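Home | Forums | Home & Tidying | Plants | Log in

We use cookies to keep you signed in. OK / Manage

Storing pink slides next to a plant without wrecking either?

Ebony Tawhiri
14 Sep 2021
So I finally have two pairs of pink slides (love them!!) and they keep landing on the wooden table with the plant. I want one of those little racks with a black wire frame and a wood shelf, and the plant in its black pot beside it. The table is 46 inches long so it's kind of a squeeze. Will the slides mark the wood? And how do I stop the pairs getting mixed up? They're the same color, so every morning I grab two lefts. Pics:

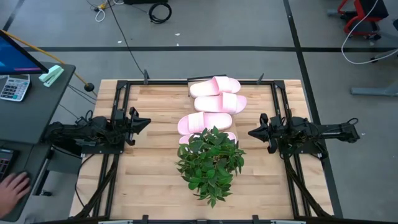
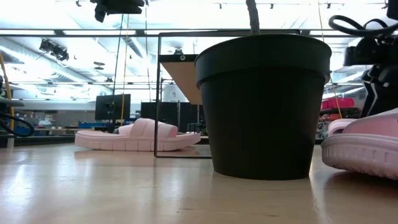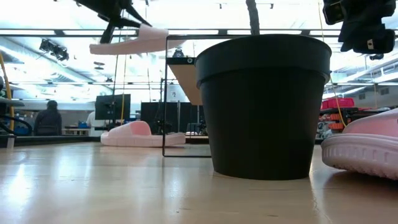
Pink slides and the plant on the wooden table. The wire frame is in the second and third ones.

Perla Cuevas
I'd get the slides off the table, period. Mine left a cloudy patch on a shiny top (chunky soles, left there all March) and it took forever to buff out. A boot tray from Cordier was 15 bucks and it fits two pairs side by side, heels to the wall. For the mix-ups, put a dot of nail polish under each strap of one pair, then nest left into right when you take them off. Also put a saucer under that pot if it's going to stay on wood!

Fletcher Tapsell
just get a basket

Aníbal Simões
Second the saucer. Felt pads under the rack feet too, wire scratches like crazy. I'd skip the basket, my straps got squashed in one and never sprang back.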